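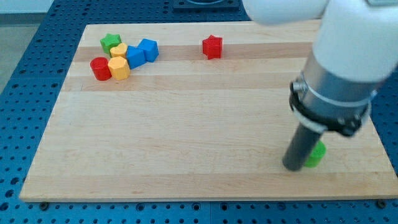

Pramness edge-grain maple work board

Rectangular work surface for benches, perforated tables and craft counters. Glued up from parallel strips of light maple, planed flat on both faces and finished with oil. Supplied as a bare board. Mounting hardware is listed separately under Accessories.

Construction

The board is made of solid maple strips running the full length, edge-glued with a water-resistant wood adhesive. Strips are not sorted for color. Most are pale, but single strips may be tan or light brown, and a darker strip may fall anywhere across the width. Color variation of this kind is within grade and does not qualify for exchange. If a more even face is needed for a display counter, order the selected grade (suffix S) and allow extra lead time.

Strips are one piece end to end. There are no finger joints in the standard or selected grades. Boards in the utility grade (suffix U) may contain finger joints and small filled knots on the underside.

Dimensions and weight

Length: 78 cm
Width: 60 cm
Thickness: 26 mm
Flatness tolerance at delivery: 1 mm across the diagonal
Edge treatment: lightly eased, 1 mm
Corners: square
Feet: none

Other lengths are cut to order at the Umley shop. Width is limited by the clamp bed and cannot be increased. Cut-to-order boards are not returnable.

Finish

Two coats of food-safe mineral oil, wiped. The finish is not a film and will not chip, but it gives little protection against standing water. Lacquered boards are no longer offered. Customers replacing an older lacquered board should note that the oiled surface has more friction, so small parts and blocks slide less easily across it.

Mounting

The board can be used loose on a flat counter or fixed to a perforated metal table. For perforated tables we recommend low edge stops at the front and back, set against the wood and bolted through the table holes. Do not screw through the face of the board.

Leave 3 mm of clearance at one long edge. Maple moves across the width with changes in humidity, and a board held tight on both long edges in winter may cup by August. Clearance is not needed at the short ends.

Stops should sit below the top face so that they do not catch sleeves or trays. The Clastel low stop meets this requirement with the standard thickness. Taller stops can be used if the board is raised on a spacer sheet, provided the sheet supports the whole underside. Four corner pads are not enough and will let the board flex under load.

Check the hole spacing of the table before ordering stops. The Clastel stop has a slotted base and adjusts to most regular grids, but the bolt size must match the hole.

Use

Suitable for sorting, light assembly, craft work, block and shape activities, and food preparation. A board that has been used with adhesives, paints or solvents should not go back to food use, even after sanding.

The board is not a heat-resistant surface. Use a trivet under hot pans and a silicone mat under soldering irons or glue guns.

Cleaning and care

Wipe with a damp cloth and dry at once. Do not soak, and do not put in a dishwasher. Stand the board on a long edge to dry if both faces have been washed.

Re-oil when the surface looks dull or feels rough. Apply oil to both faces and all four edges. Oiling the top face alone is the most common cause of cupping in boards sent back to us. Light scratches can be removed with 180-grit paper along the strips, followed by one coat of oil.

Accessories

Clastel low stop, steel, sold in pairs
Spacer sheet, cork, full size
Mineral oil, small bottle
Hägglund carry strap, for boards stored upright

Ordering and delivery

Standard boards ship flat in a double-wall carton. Inspect the corners before signing for the delivery. Let the board rest unwrapped in the room where it will be used for two days before fixing it down, and check it with a straightedge after that time, not on arrival.

Questions on custom lengths and hole patterns go to Valter Magnusson at the Umley shop. Include the table make, hole diameter and hole spacing with your request.

Specification revised February 26, 2024. Replaces all earlier sheets for this board.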